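We use cookies to remember your settings and to see which pages get read. Accept all | Manage choices

How to get limescale off a kitchen sink and tap (and keep it off)

If you live somewhere with hard water you already know the look: a chalky ring around the plughole, a crust at the base of the tap, and a dull film over steel that used to shine. I love this job. I really do! Very few bits of housework show such a big change for so little effort, and you can do the lot with things from the food cupboard.

What you need

White vinegar, or citric acid powder if you can get it (I prefer it, it smells of nothing)
Bicarbonate of soda
Kitchen roll, plenty of it
An old toothbrush
A small freezer bag and an elastic band
A soft dry cloth for the end
Rubber gloves

One warning before you start. Never use vinegar or citric acid along with bleach, or straight after it. The two together give off a nasty gas. If you have bleached the sink, rinse it very well and leave this job for another day. Keep acid off marble, limestone and other natural stone too, as it will eat into the surface. If your tap has a gold, brass or coloured finish, check the maker's advice first.

Step 1. Wash the sink properly

Limescale hides under grease, and acid can't get through grease. Washing-up liquid, hot water, a sponge, and go with the grain of the steel if you can see one. Rinse.

Step 2. Mix your descaler

For citric acid, stir 2 tablespoons into a mug of warm water until it clears. For vinegar, use it half and half with water. I know people pour it on neat, but half strength does the job if you give it time, and your kitchen won't smell like a chip shop until bedtime.

Step 3. Wrap

My favourite part! Liquid runs straight off a tap or down the side of a bowl, so you need something to hold it in place. Tear off kitchen roll, soak it in your mix, squeeze it out a little so it isn't dripping, and wind it round the base of the tap. Press it flat so there are no air gaps. Quilted roll holds more, though it tears more easily once it's soggy, so lay it on in two or three layers and don't pull. For the bowl, lay wet sheets over the worst marks and pat them down.

Leave it for 15 minutes, then lift a corner and look. If the scale is still hard, wet the paper again and give it another 15. I wouldn't go past an hour on chrome.

Step 4. Bag the spout

The little mesh at the end of the spout (the aerator) clogs with grit and scale. If your tap has gone thin and weedy or sprays off sideways, start there. Put some descaler in the freezer bag, slip it over the spout so the mesh sits in the liquid, and hold it with the elastic band. Some aerators unscrew by hand, in which case just drop the whole thing in a cup. My old Lunberg tap needed a coin to turn it; the Padar one I have now comes off with two fingers – bliss.

Step 5. Scrub and rinse

Peel off the paper and go round every joint with the toothbrush. Old tea stains come up nicely with a paste of bicarbonate and water, but rinse all the acid away first or the two just fizz and cancel each other out. Then run the cold tap over everything.
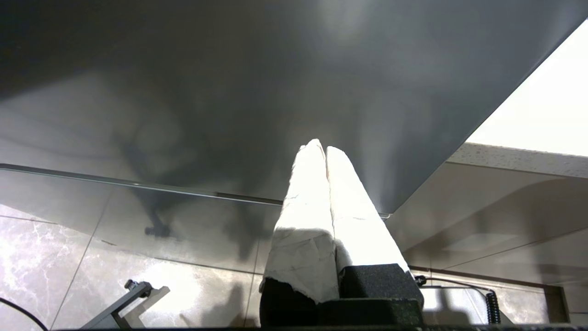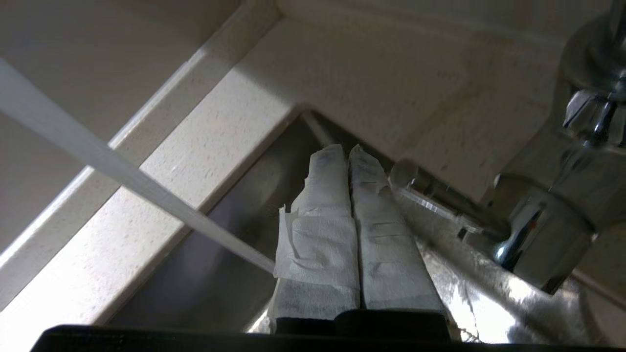
Paper towel and a thin run of water in the second one.
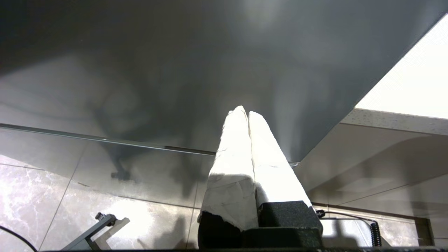
Delia Văduva wrote to add that she does the plughole last, with the strainer left overnight in a cup of citric acid, and that drying the sink after the evening washing-up has done more for her than any cleaner she has bought.

She is quite right about the drying. Limescale is what hard water leaves behind when it dries on a surface, so a quick wipe with a soft cloth at night stops most of it forming. I keep mine on a hook by the window. Once a month I wrap the base of the tap again for ten minutes, and the crust never gets a chance to build up.

The same mix works on a kettle: fill to cover the scale, leave it half an hour, tip out, then boil with fresh water and throw that away before you make tea.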